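Sorting Out the Dishes

Skeria's new release handles bowls and plates better than the last one did. Most of the work went into deciding which recordings to trust.

By Henrik Nolte

Gunther Rieger has two windows open on his monitor at Skeria's office in Bustham. On the left is a recording of a hand-held gripper moving tableware. On the right is a plot of where the software thinks the gripper was. For most of the clip the two agree. Then a bowl swings up close to the lens, and the plotted line jumps sideways.

"That jump used to go straight into training," Rieger says. "The policy learned to twitch whenever it picked up a bowl."

Skeria writes control software for small arms that handle household goods. Its main product, Awan, takes in demonstrations made by people with hand-held grippers and turns them into motions an arm can repeat. The demonstrations are cheap to make, and the company had 2,890 of them on disk when Rieger took over the perception group last May. He spent his first weeks watching them.

The trouble was in the position tracking. Awan works out the gripper's path from its camera, by following points on whatever lies in the background. A large dish held in front of the lens hides many of those points. The ones that remain may belong to the dish, which moves with the hand. The tracker then concludes that the hand has stopped.

Rieger's fix has two stages. A segmentation model first marks the fingers and anything held between them, and the tracker ignores those pixels. A second check compares the camera path with readings from the motion sensor. Where they disagree for too long, the segment is dropped and the rest of the clip is kept.

Patterned cloth needed its own work. A checked print offers plenty of corners to follow, but one square looks much like the next, and the old matcher would slip over by a square or more. The new one gives extra weight to features that don't repeat, such as a printed figure or an object standing at the back. 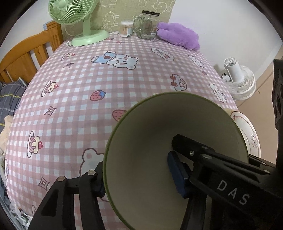
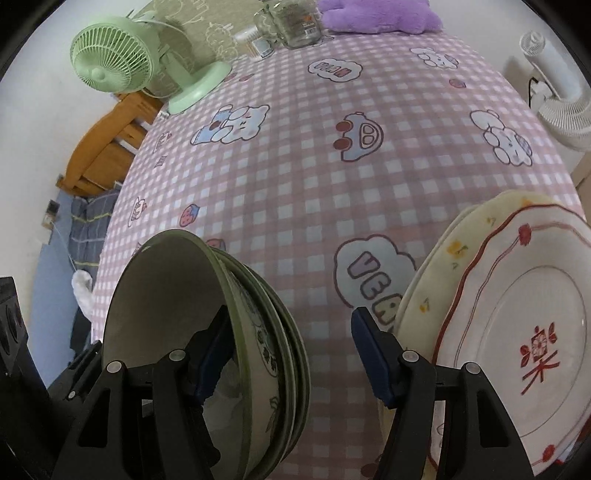 What Changed on the Arm

Skeria tested the release at its shop in Lostesden, with a single arm and a rack of mixed dishes. The old version put 73 percent of them where they belonged. Rieger won't give a final number for the new one until the runs are finished, though he says the twitch is gone.

Filtering has a cost. Some 19 percent of the recorded time was thrown out, much of it close-up handling that the team would have liked to keep. Rieger wants to recover part of it by filling short gaps from the motion sensor alone.

Stacked bowls are next on his list. The segmentation model still tends to mark the whole stack as held when only the front bowl is.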